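Nernum Plissee, zwei Stück in Creme, nach acht Monaten

Im April bestellt, weil ich morgens um fünf senkrecht im Bett saß. Anbringen ging flott, beim zweiten hab ich geflucht -- die Klemmen sitzen echt stramm!
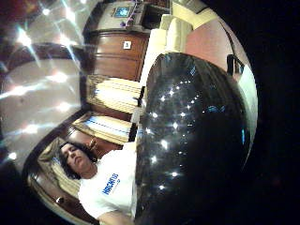
Der Stoff lässt noch etwas Licht durch, mir reicht's. Von Hanov hatte ich vorher Rollos, die hingen nach einem Sommer schief. 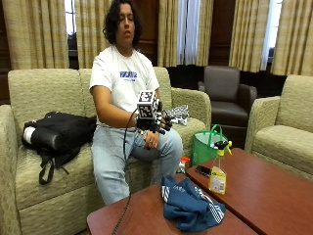
Fürs Wohnzimmer nehme ich die Plissees nicht. Da hängen Vorhänge an den hohen Fenstern, und zur dunklen Holzvertäfelung und dem beigen Sofa passt das einfach besser. Vier Sterne.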